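Saturday, late

Still buzzing, so I'm writing this before bed or I'll lose half of it. The new Drallilano single came out at midnight and I have played it eight times, twice with the good headphones and once lying on the kitchen floor, which I do recommend. It's called "Pirkham" (after the town, I think?) and it's the first thing they've done with Tevon on the verses since the mixtape. 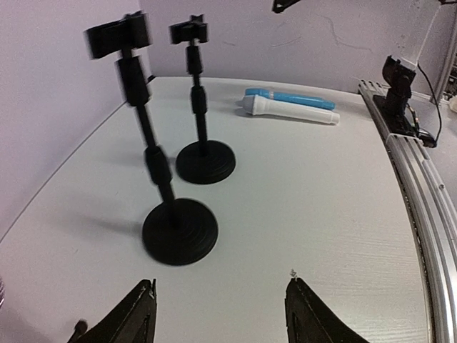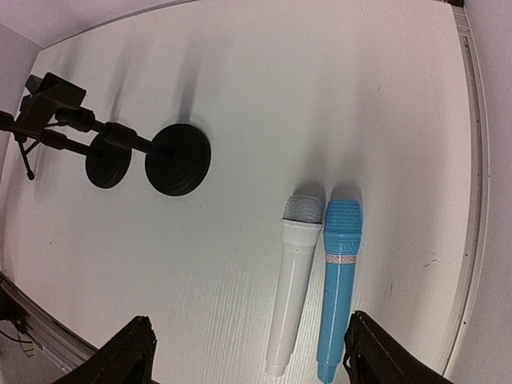
Two black stands on the white table, and two toy mics.

Anyway, the beat! Kohei Noguchi produced it and you can tell within seconds, because there's that wobbly organ he loves, pitched down until it sounds half asleep, and then the drums come in a bar later than you expect. I jumped. Tevon starts rapping before they've properly settled and he just rides over the top of it, all those little half-rhymes about night buses and owing his sister money. Three verses and not a dull line in any of them. The second is my favourite, the bit where he drops to nearly a whisper and the bass goes away completely — I had to turn it up and then dive for the volume when the hook came back.

The hook took me longer. First couple of plays I thought it was too sweet, all stacked voices and that high "ooh" at the end. By teatime I was singing it over the washing-up, so that's me told.

Rang Jo about it and we argued for ages over whether it beats "Morin". She says no chance, "Morin" has the better ending. I say "Morin" has a great ending and a slightly boring middle (sorry!), and this one never sits down for a second. We did agree that the album had better be this lively. It's meant to be out in June, with three more songs from the same sessions on it, and if Kohei did all of those as well I'll be unbearable.

Must learn the second verse properly. I keep coming in early on the night bus line and then mumbling till the hook. Also need to find my old copy of the mixtape — I lent it to somebody, possibly Jo, who says she hasn't got it. Going to play it once more, quietly, then sleep.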